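3.2 Moulded foam trays for glass bottles

The second type of packing in our study is the moulded foam tray with a matching lid. We met it mostly in small shops which send drinks as gifts, for example in Flesstead and in Vullona. Compared with the carton and paper dividers of Section 3.1, the foam tray is more expensive to buy, but a person needs little training to use it. The bottle has its own place, and the packer can see at once if a place is still free.

The trays considered here are of white polystyrene and hold six bottles in two rows of three. The bottles stand upright and the caps remain higher than the side of the tray. For this reason the lid is also divided into compartments, which must come down over the necks. A strip of yellow tape goes around the tray and another one around the lid (Figure 4). In the interviews, several packers told us that the lid is the slowest step of the work. It must be held level over both rows, and if one bottle leans a little, the lid stops on its cap and has to be lifted again.
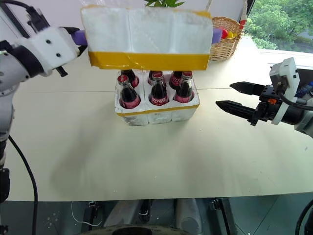

Figure 4. Foam lid held above a tray with six glass bottles of Coca-Cola.

We asked the shops to write down every tray which was closed during May, and whether the lid was lifted a second time. The lists contain 3,711 closings. In 400 of them the packer noted a second lifting. The note was left to the packer's own judgement, so the number should be read with care. The shop Auer, for instance, reported very few cases in the first week and many more after we had visited on a Saturday and explained the form again.

The back row deserves a separate remark. When the lid comes down from the front, it hides the back bottles before it touches them, and the packer must work by feeling. Irfan Jatoi, who led the visits in Vullona, observed that experienced packers put the back edge of the lid down first and let the front edge follow. New packers usually did the opposite. We did not measure the time for the two ways separately.

A further question is how often the same tray can be used. The supplier Farnano recommends to replace the foam when the walls between the places become soft, but it gives no number of uses. In our sample, 300 trays were taken back from customers and inspected by hand. The damage was found most often at the corners of the lid. The walls between the bottles were in better condition than we had expected. Tape was a problem of its own kind: where it had been pulled off quickly, small pieces of foam came away with it. Two of the shops now cut the tape at the joint with a knife and leave the rest of the strip in its place.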